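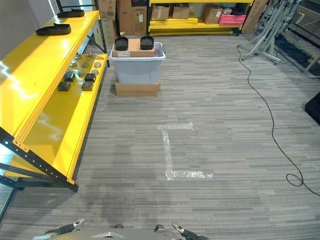
Teaching a robot by remote control: how I run a session now

Posted 10/27/22 | 46 shares | 3 comments

I've been recording demonstrations for the Trunedden project since last winter, and people keep emailing me the same question: how do you get from "I can sort of steer this thing" to demos a model can learn from? So this is my whole routine, warts and all. I'm assuming you already have a working teleop link and a robot that does what your hands tell it. If it doesn't, go fix that first and come back, I'll wait!

Step 1. Write the task as one sentence

I mean one real sentence, on paper, taped next to your screen. "Pick up the part from the lower shelf and set it on the lid of the bin." If you need an "and then" after that, you have two tasks, so record them separately. My first big batch was 1,261 demos of something I called "tidy up," and I ended up throwing out nearly all of it. Half the time I'd started from the floor and half the time from a shelf, and I couldn't have told you myself when the job was done.

Step 2. Pick a start pose and a stop pose

Mine is hands up in front of the body, both grippers open. Every demo starts there and ends there. Mark where the robot stands, too. Tape on the carpet works fine (press the corners down hard, they're the first bit to lift). Before I hit record, I check the feet against the mark from the robot's own head view. Checking from my chair never lines up the same way.

Step 3. Do five dry runs with recording off

I used to skip this. Please don't skip this! Your hands need to learn the reach before the robot can learn it from you. On the dry runs I look for:

- a spot where my elbow runs out of room before the robot's does
- anything in the head view that the arm blocks right when I need to see it
- cables within a step of the feet

Then shake out your arms and have some water.

Step 4. Move slower than feels natural, but keep moving

The biggest thing I had to unlearn was pausing. When I'm unsure of a grasp I freeze and stare, and all those frozen frames go into the data as if standing still were part of the job. Catrin Cadwaladr, who set up our logging, made me watch my own playback at double speed and oh boy. It looked like a game of red light, green light. Now if I get lost I stop the take, mark it bad and start over. Slow and steady across the shelf, slower still for the last couple of inches, close the fingers, lift straight up.

Step 5. Check the wrist view between takes

The head camera tells you where you are in the room. The wrist camera tells you what your fingers are up to, and the two can disagree quite a bit. I flip to it after every take and ask myself whether I can see the fingertips, and whether anything soft is getting near them. Sleeves and covers creep. Low reaches are the worst for this in my experience, so I look twice when the hand is pointing at the floor.

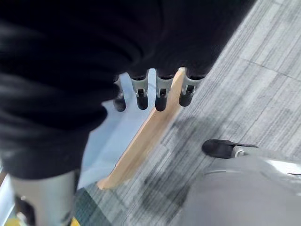
Wrist view with the fingers pointing down, black fabric over the top of the hand and the plank behind.

Step 6. Vary one thing at a time

Once you have a block of clean takes, move the object a hand's width. Record another block. Then turn it. Then change its neighbors. I do my changes in blocks and write each one in a notebook, with the take numbers beside it. We have 3,146 keepers on the current task, and I can still find every take where the part was at the back of the shelf. That came in very handy when the Bremero policy kept whiffing on exactly those.

Step 7. Label before you leave

Good, bad, or unsure. Do it the same day, while you remember that take 31 felt weird. I leave "unsure" for a second person, and if they're unsure as well, it goes in the bad pile.

I'll do a separate post in November on handing objects from one hand to the other, which is its own special headache.

We use cookies to remember your settings and count visits. Accept | Manage

Comments (3)

Renu Rajput
The pausing thing!! I cut my freezes by humming while I work. How many takes do you do before a break?

Wynne_bench
We stopped at 3,000 on a similar task and the last few hundred barely helped. More object positions did a lot more for us.

pramgate
Do you mirror the wrist view? Mine comes up flipped and I keep reaching the wrong way.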